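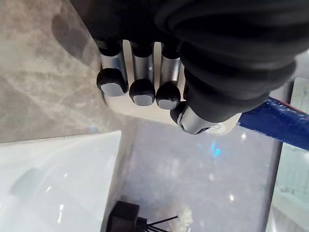
A reply to my last thread says that colored handles are decoration, and that anyone who needs a color to find a tool should put the tool back where it came from. Fair as far as it goes. Handle colors, then, in more detail than anyone asked for.

The blue ones first. In my drawers blue means general use. Anyone may pick it up, it can go through the sink, and it doesn't need to be wiped with oil afterward. Red is sharp. Yellow is on loan from the shared cupboard in Tetville and has to go back.

Uncolored means not sorted yet. That group is larger than I would like.

Materials. I have tried paint, electrical tape, heat-shrink tubing and dipped rubber coating. Paint on a smooth handle lasted one season. Electrical tape creeps at the ends and leaves adhesive on your palm in July.

Heat-shrink is the best of the four for anything with a straight shank. Buy the kind with adhesive lining. Cut it longer than the grip, shrink from the middle outward, trim the ends while it is still warm.

It does not work where the butt of the handle is much wider than the shank. The tubing has to pass over the wide part and then cannot shrink enough to hold the narrow part. 2:1 tubing fails here. 3:1 is better but thick.

Dipped coating for those. Degrease first. Detergent, rinse, dry overnight, then alcohol on a clean rag. Dip slowly and pull out slower. Hang it tip down over cardboard. Two coats, with the second a bit shorter than the first so there is no ridge where the hand closes.

The coating I used is Grecu, the small can. No strong opinion on it. The blue dries darker than the lid suggests. The yellow needed a white coat under it.

Correction to the post on degreasing: do not use alcohol on the clear amber plastic handles. Some of them craze. I have one with a full set of hairline cracks near the ferrule. Still usable. Detergent only for those.

Hanging vs. drawers. On a wall rack the handle points down and you read the color from across the room. In a drawer you see it end on, or you see the business end and no handle at all. Drawer tools therefore all go in the same way around, handle toward the front. This took longer to get used to than the colors did.

The shared cupboard in Tetville had 23 handles done in one afternoon, mostly yellow, and most of that time was drying. The Prillville cupboard uses its own scheme where blue is sharp. If you borrow from both, check before you reach in.

I proposed a common scheme in writing on 19 November 2022. No reply to date.

On the reply I started with — I do put things back. The color is for the person who did not see me take it out. It also settles which drawer a stray belongs to when it turns up under the bench.

Someone is going to ask about color vision. Add a ring. One narrow band of plain tape at the butt for red, two for yellow, none for blue. You can feel the bands without looking, so it is worth doing anyway.

Wooden handles I leave alone. Linseed oil, thin, wiped off after twenty minutes. Lay the rag flat outdoors to dry, never balled up in a bin. They get a colored cord through the hanging hole if they have one. If not, they live in the uncolored drawer and I remember what they are.

Next is the box of files that came from Lirkotau with no handles on the tangs. Undecided between turned wood and push-on plastic. The plastic comes in green and I do not have a meaning for green.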